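## Keeping the folding cell honest

The garment cell at Brelby is serviced every 255 cycles. Power comes off first. The technician wipes the gripper faces, checks the cables for chafing and tightens the wrist screws in a fixed order. The arms are then sent home and the zero offsets compared with the last set on file. A plain grey T-shirt, spread flat on the white table, serves as the test piece. 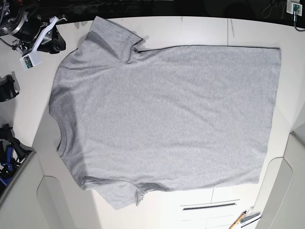
Abelardo Quintero would shorten the interval to 66 cycles, arguing that lint on the gripper faces shifts the grip point well before the offsets show any drift.

The Tronside manual allows either. Brelby has kept the longer interval and added a wipe of the gripper faces at the start of each shift. The full service takes 51 minutes, of which 16 go on the cables.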